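About Skuvulbridge Finds Room

Skuvulbridge Finds Room is a small archaeology and local history center on the old mill road. We look after objects dug up in and near the town, and we run sessions where people can handle them, learn to record them and ask where they came from.

The collection began with the Leckie dig, when trenches for a new drain cut through a row of backyard trash pits. The pits held plates, clay pipes, bottle glass, buttons and a lot of animal bone. There are now 2940 cataloged pieces in the store, and 164 of them are on open shelves in the front room.

Tarık Eren is the collections manager. He trained as a ceramics conservator and came to us from the museum at Gukow. He answers most of the questions that come in by mail, including the ones about bits of blue and white china found in flower beds. We are glad to see those — please bring them in a bag with a note saying where they were found.

What we do

School visits run in the mornings during term. A class spends half its time in the store and half at the sorting tables. Adult evenings cover drawing pottery, reading maker's marks and basic cataloging. No experience is needed for any of them.

We also lend handling boxes to schools and care homes. Each box has a printed guide, a set of labeled objects and a mat. Loans are for two weeks and can be renewed once.
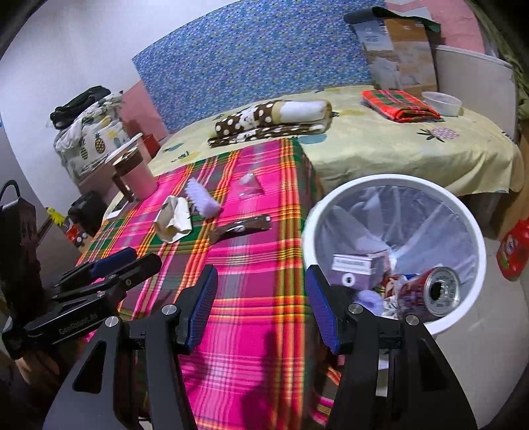

Most of our finds are everyday things, and that shapes how we teach. Before beginners touch anything old, we ask them to write catalog entries for modern objects. A scrub brush, a hair clip, a pink cup with a brown lid: each one gets a material, a color, a condition and a likely use. The same form is then used for the Leckie pieces.

Where our money comes from

We are a nonprofit. Session fees cover the rent, and the Eltorska fund pays for storage boxes and conservation supplies. In the last school year we ran 102 sessions.

Visiting

The front room is open in the afternoons. Entry is free. The store can be seen by appointment — call or write a week ahead. There is one step at the door and a ramp at the side.

Page last updated Jan 18, 2024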